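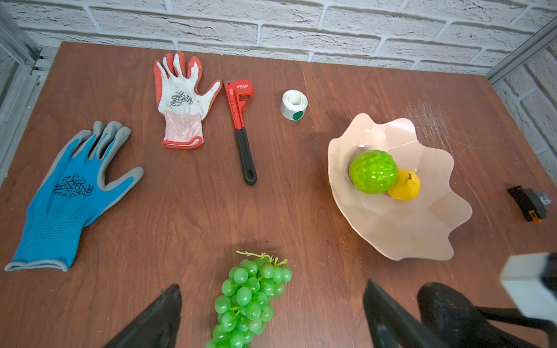 The stores section at Gondelside is revising its written procedure for shared work surfaces, and we would welcome comments from other sites before the text is submitted for approval. The present procedure dates from the period when hand tools and display stock were kept in separate rooms. They are now issued from one counter and frequently end up on one table. On the table concerned, a red Delixi pipe wrench lies beside a white work glove with orange-red fingers, and the scalloped bowl with the artificial lemon stands a short distance to the right. Our draft would require that tools and display stock be logged out on separate slips and returned to separate shelves, even when they have been used together. We ask members to state whether their own site applies a similar rule and whether it has been found workable.

Posted by gondelside_stores
2023-05-09
Section: Shared Stores and Equipment > Procedures
Subject: Tools and display stock on one table, request for comments

Our site has applied separate slips for a considerable time. The rule is workable provided that the counter is staffed. Outside staffed hours, users tend to write everything on whichever slip is nearest, and the clerk must then divide the entries by hand the next morning. I would recommend printing the two slips on paper of different colors. I would further recommend that gloves be listed on the tool slip in all cases. We had a long period in which gloves were treated as clothing, and they could not be traced at all.

Posted by northwing_supply

I would question the need for separate slips. A table is issued as a unit at our location. One slip covers everything that goes onto it, and one person signs. If an article is missing at return, the signatory is responsible for it whether it is a wrench or a lemon. Dividing the paperwork divides the responsibility, and in my experience the article that goes missing is always the one on the slip that was not signed.

Posted by registry_desk_4

The position of registry_desk_4 is understood, and the single signature has clear advantages. Our difficulty lies at the other end of the process. Tools are inspected on return and display stock is washed on return. These tasks are carried out by different sections, and a single slip can be in only one section at a time. We attempted photocopies in February and discontinued them after one month. The copies were annotated independently and no longer agreed with each other.

Posted by gondelside_stores

May I ask how the artificial fruit is entered in the register? Our set was supplied by Poulain and is recorded as one line, "fruit, assorted." This was adequate when the set stayed in its box. It is now lent out in part, and the register cannot show which pieces are absent.

Posted by annex_inventory

By piece. Each fruit has its own line, with a plain description consisting of kind and color. We do not record a piece by its position in a particular bowl, as arrangements are changed constantly. The chief difficulty has been with pieces that are joined.

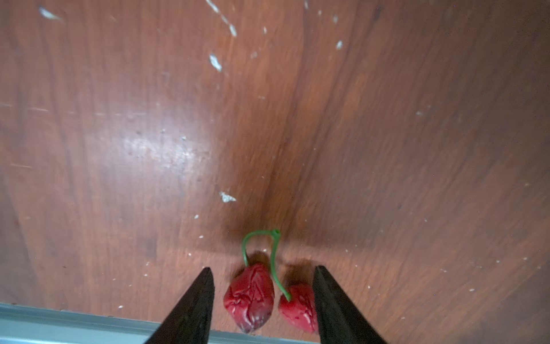 A bunch of grapes is one article and is entered as such. Where two pieces share a stem, we likewise enter one article, and add the word "joined" in the remarks column. If the stem later separates, the original line is closed and two new lines are opened. Some of our colleagues consider this excessive. It has nevertheless put an end to the annual dispute over whether a cherry is missing or has merely come away from its partner. Small pieces should also be kept in a lidded container on the shelf. They roll, and they are easily swept up with packing waste.

Posted by gondelside_stores

Thank you. I must say that opening two new lines for a separated stem seems to me more effort than the article justifies. The replacement cost is lower than the cost of the clerk's time. We would write it off and order another.

Posted by annex_inventory

The register does not exist solely to protect value. It exists so that the next user receives what the list states. If a training group has reserved a set for a sorting exercise and the list is wrong, the exercise is delayed, regardless of what the article cost. I support entry by piece.

Posted by northwing_supply

On the matter of labels: we use Unitz adhesive labels for tools, and they hold well on flat metal. They do not hold on anything with a creased or bumpy surface. Members who intend to label artificial fruit individually should test a few pieces first. At our site the label is placed on the storage bag and the fruit itself is left unmarked. A label on the fruit also defeats the purpose if the fruit is being used for display.

Our numbering begins at 256 for display stock, with the lower numbers reserved for tools. The last number issued was 488. I mention this only to show that a modest store can use up numbers quickly once entry by piece is adopted, and the series should be planned accordingly.

Posted by lower_depot

The observation regarding labels is consistent with ours. I would add that tape is not a substitute. Users will reach for a roll of tape if one is left on the table, and the residue is difficult to remove from a molded surface.

Posted by northwing_supply

With respect, the thread has moved away from the original question, which concerned the table. I remain of the view that the surface itself should be the subject of the procedure. Our tables were supplied by Grillard with written care instructions, and those instructions make no distinction between a tool and an ornament. They state that heavy articles are to be set down on a mat. A pipe wrench placed directly on wood will mark it sooner or later. If the draft regulates slips and shelves but permits a wrench on a bare tabletop, it has addressed the lesser matter.

Posted by registry_desk_4

The point regarding mats is accepted in part. The tabletop at our site already has faint scratches and scuff marks, more so toward the right side near the wall. We are not able to say which articles produced them, and it would be unfair to attribute them to the wrench alone. A mat is nonetheless inexpensive, and the following sentence has been added to the draft: "Metal hand tools shall be placed on a mat when not in the hand."

Posted by gondelside_stores

"When not in the hand" will be read literally by somebody. I would suggest "when set down."

Posted by lower_depot

Amended as proposed.

Posted by gondelside_stores
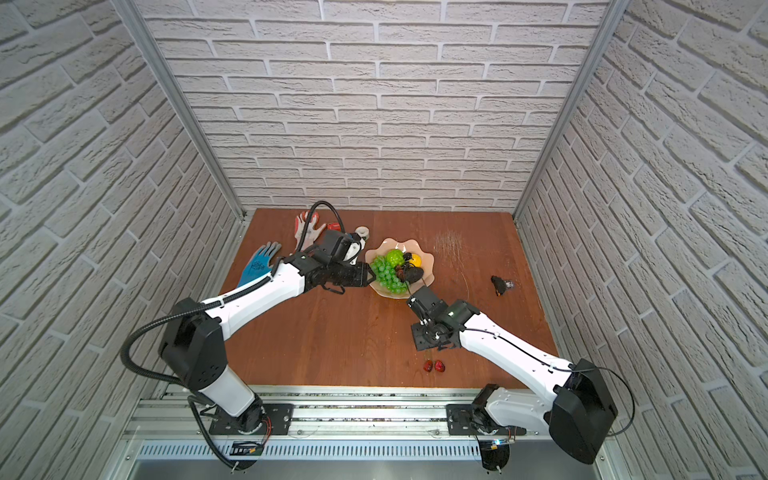 Placement on the table deserves a paragraph of its own in the draft, separate from the paragraph on issue and return. I would propose that display stock be assigned the middle of the surface and that protective items and tools be assigned a margin along the back or one side. The arrangement is already followed in practice to some extent: the two work gloves lie near the back-left corner, well clear of the bowl with the grapes, the lemon and the eggplant. Stating it in writing would cost nothing and would settle the question of where a glove belongs when it has been taken off. I would also propose a limit on the contents of a bowl. A cluster of grapes that hangs over the rim may be attractive, but it is the first thing to be caught by a sleeve.

Posted by lower_depot

A limit on contents is not practical. The bowl is shallow, and any bunch of grapes will reach the rim once there is other fruit beside it. A shallow bowl is used so that every piece can be seen and reached. If the concern is sleeves, the procedure should address sleeves.

Posted by annex_inventory

I concur with annex_inventory on this occasion. A procedure that prescribes the number of fruits in a bowl will not be read with the seriousness its remaining provisions deserve. The margin for gloves and tools, by contrast, is sensible, and we would adopt it at our own site. The width of the margin should be left to the local section.

Posted by registry_desk_4

The proposal for a limit is withdrawn. I would ask that the margin be retained.

Posted by lower_depot

The following changes have been entered in the draft as a result of this discussion. Separate slips are retained, on paper of different colors, with a single signature line that refers to both. This is intended to meet the objection raised by registry_desk_4. Gloves are listed with tools. Joined pieces are entered as one article. Metal hand tools shall be placed on a mat when set down. A margin for tools and gloves is to be kept along the back or one side of the table. Small electrical parts have not been addressed at all and will require a further clause. At present they are set down wherever there is room, and neither slip has a heading for them.

The revised text is 16 paragraphs in length and will remain open for comment until the end of the month.

Posted by gondelside_stores

A single signature line referring to both slips is acceptable to us. On electrical parts, we keep a small tray with a raised edge and list the tray as a tool. Anything found outside the tray at the end of the day is returned to the counter without a slip and entered the following morning.

Posted by registry_desk_4

Would the tray stand within the margin or in the middle?

Posted by annex_inventory

Within the margin, on the side away from the gloves.

Posted by registry_desk_4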